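Cidico Community Help > Laundry and Textiles > Towel care

Towels come out of the dryer stiff and no longer absorb water

Posted by mkettle_home
Status: Open
Tags: towels, hard water, softener, residue

I have a set of cotton bath towels, white and pink, bought as one lot and washed on the same schedule. Over the winter they became stiff and now push water around on the skin before they take any of it up. The pile does not feel worn.
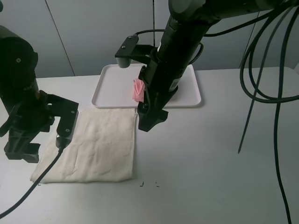

Current routine: front loader, warm cycle, full drum, liquid detergent measured to the top line of the cap, liquid softener in the drawer, then high heat in the dryer until the sensor stops it. Water here is hard. The town report for Park gives 141 ppm as calcium carbonate. There is no softener on the house supply.

What I have tried so far: an extra rinse (small improvement, gone after the next wash) and a different detergent (no change). I would like to know whether this is mineral scale, detergent residue or softener, and whether the treatment differs for the pink ones. I would prefer to avoid chlorine bleach on the whole lot.

3 replies

Tharun Sastry
Member, Grededwood

Probably all of them together, but the softener is the part I would remove first. Fabric softener leaves a coating on the cotton loops. The coating feels smooth and slows the uptake of water. Detergent over the required dose adds to it, and hard water leaves calcium compounds in the pile, which is where most of the stiffness comes from.

A simple test before you change anything: lay one towel flat and put a few drops of tap water on it from a spoon. On clean cotton the drops go in almost at once. If they stand as beads for several seconds, there is a coating. If they go in quickly and the towel is still stiff, look at minerals and drying.

For the coating, wash a half load on the hottest setting the care label allows, with no detergent and no softener. Stop the machine partway and look at the water through the door. Suds at this point come from residue already in the cloth. Repeat until there are few or none. My own set took 2 passes.

For the minerals, use citric acid. I dissolve 100 grams in a jug of warm water, add that to a tub holding enough water to cover a half load, and soak for an hour. Rinse fully, then wash as normal. Do not combine it with chlorine bleach or run it in the same cycle as bleach, as the mixture gives off chlorine gas.
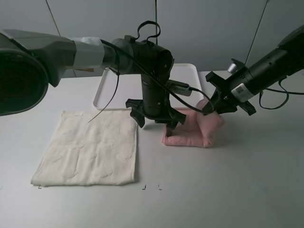
Dyed towels can go through the same process, but check one corner for color transfer first. Press the wet corner against a white paper towel for a minute. If color comes off, keep that towel in its own load and lower the temperature. Oxygen bleach is generally fine on fast colors if the label permits it.

Afterwards, leave the softener out permanently and set the detergent dose from the hardness table on the bottle. The cap line is usually for a large, heavily soiled load. Fill the drum to two thirds. Take the towels out while there is still a trace of damp in the hems, shake them, and let them finish on a rail. Overdrying on high heat will make clean towels stiff as well.

drumfilter
Member

Vinegar in the softener drawer. Half a cup. Been doing it for years.

p_lindqvist
Member

Agree with most of the long reply. On the vinegar, check your machine manual first. Mine is a Clultov 734 and the manual says no vinegar because of the door seal. It allows citric acid at the descaling dose only, so I do the soak in a bathtub and only spin in the machine.

Also clean the drawer housing. Old softener collects at the back of the compartment and gets flushed into later loads, so you can stop using it and still see it in the rinse for a while. Pull the drawer out completely, then use hot water and a bottle brush.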